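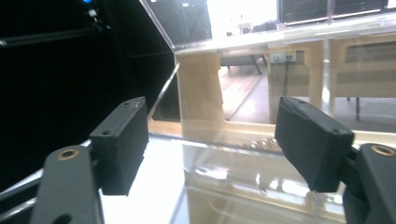 Good habits for the gripper bench

If you have just joined us for an afternoon with the hand-held grippers, welcome! Most of what follows we learned by doing it badly first, so please take it kindly, and read it once through before you pick anything up.

Start with your finger pads. Look at the faces and run a thumb along the lower edges, where little nicks like to form. A few nicks are fine and every pair gets them sooner or later, but if a piece is about to come off, swap the pad before you begin. Changing pads halfway means the second half of your work was done with a different hand, so to speak, and whoever sorts it out later will not thank you. Snug the screws by hand and stop there – the plastic strips easily and a new pad takes over 140 minutes to print.

Next, the table. Wipe the white surface with a dry cloth and go over it again with a damp one, corners too. Clear plastic boxes want a soft cloth and plain water with one drop of dish soap. Please don't use window cleaner on them, however tempting it is, as it can leave acrylic cloudy and full of tiny cracks. 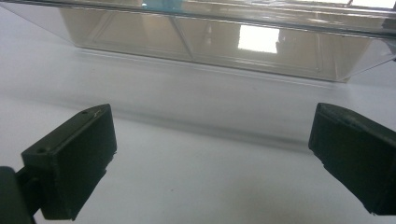 Move slowly near anything see-through. It is surprisingly hard to judge where a clear wall begins, so come in with the fingers wide open, pause, and then close. If you do knock the box, set it back where it belongs and begin that try again from the top.

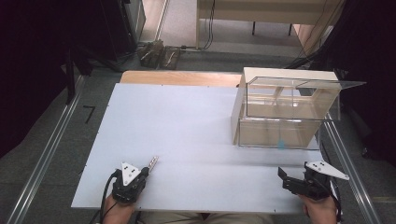

Flollton Workshop Club – Bench and Gripper Group

Cables deserve a word of their own. Let each one run out to its own side and leave enough slack that you can reach the far edge of the table without a tug. Sit down, rest your elbows for a moment, and check that nothing is looped over your knee.

Keep the marker plates clean and uncovered, and hold the gripper by its body. A thumbprint over one of the dots can spoil a whole afternoon, and we once had to throw out 180 tries for that very thing.

When you finish, leave the grippers open, coil the cables loosely, and write your count in the Sesten notebook along with anything odd you noticed. Spare pads are in the drawer marked Manell.

Last updated 2024-01-12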